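Right, the Riviere dark paint thing. My sister sent me another article last night saying dark walls make a small hallway feel bigger. I have questions.

1/ The article quotes no one who has lived with it. It quotes a stylist, Margaux Arnaud, who says a dark colour "dissolves the edges". My edges are still there. I caught my elbow on one this morning.

2/ Every example is a hallway with a window at the end and ceilings you could fly a kite under. Of course it looks big. It is big.

3/ Then there's the "half height" advice. Dark on top, pale below, or the other way up, depending which page you land on. Arkbridge says dark on top is cosy. Skenorus says dark on top brings the ceiling down and you must never do it. Both of them sell paint.

4/ Someone will tell me it's about "the proportions". Two thirds to one third, apparently. Where does that come from? I went looking and got four blogs quoting each other and a dead link.

5/ The durability claims are worse. Trororus says its matt will take 200 scrubs. Scrubs with what? By whom? I'd like to see it after one winter of wet coats and a child with a scooter.

6/ And dark matt shows everything. Dust, fingers, the place where you tried to wipe off the fingers. I've had a navy wall before, in the old flat. I spent more time looking at it sideways than I ever did at magnolia.

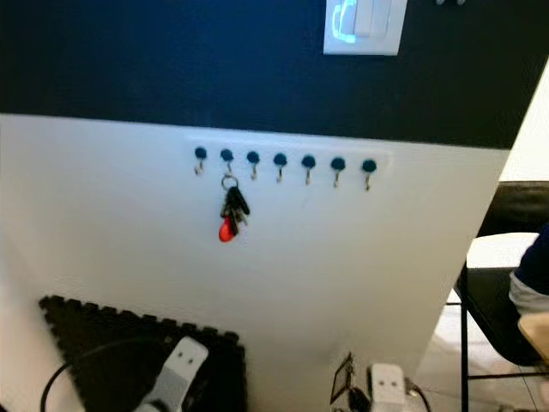 7/ Price, then. Sample pots are 30 quid for a set of 2 at the posh end. You'd want three colours at least, on two walls, in morning and evening light. By then you could have paid for a tin of something ordinary and been finished by teatime.

8/ Ulises Arboleda replied to say I'm being miserable and his dark hall is lovely. I'm sure it is. He also told me in December that it needed a second lamp, so make of that what you will.

9/ The article had 1,857 likes when I looked. I'd love to know how many of those people own a roller.

10/ I'm not against dark paint. If you like navy, paint it navy. Just don't tell me it adds space, because I've measured my hall before and after and it's the same hall.

11/ Muting this for a bit, three people have already sent me the same mood board.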